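Jillatow Fix-It Evenings: Old Desktop Towers, Your Questions

Can I bring a tower that hasn't been switched on in years?
Please do! Old desktops are our favorite thing to open up. Bring the tower and its power cord, and leave the monitor at home (we have 6 on the shelf already).

Do I need to know anything about computers?
Not a thing. If you can turn a screwdriver, you can take the side off a case, and Els Willems or Pieter Maes will happily sit with you for the rest.

Why do you lay the tower on its side?
It makes everything so much easier! The motherboard faces up at you, a dropped screw lands where you can get it back, and you have both hands free for the plugs.

What should I do before I touch anything inside?
Unplug it at the wall, hold the power button in for a few seconds, and touch bare metal on the case. Then take a photo of the wiring with your phone. You'll be so glad you did when it's time to put it all back.

My memory sticks won't come out. Am I going to break them?
Push the clips at the ends of the slot outward and the stick pops up by itself. It's a lovely little click, and you'll want to do the other one too.

And the processor?
Cooler off first, gently, with a small twist if the old paste has set hard. Then lift the lever, open the metal frame and raise the chip straight up by its edges. Keep your fingers and sleeves well away from the contacts in the socket – they bend if you so much as look at them.

Which parts are worth keeping?
Memory, drives, SATA cables and the little plastic drive clips, which are always missing when you want one. We keep ours in Ganetti boxes and anybody can help themselves.

What does it cost?
A session is $7, tea included, and we start at 7 in the evening.

What does a tower look like with the memory and processor out?
Both views show the open socket and the two memory slots.

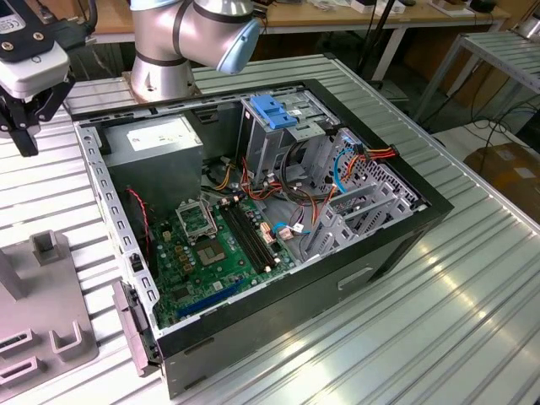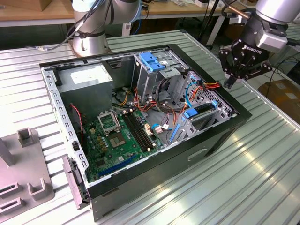 Koen Verbeke wrote in to say that he'd add one thing to the advice on memory: label the sticks before they go in a box, because he once spent a whole evening in May trying to work out which ones belonged to which machine.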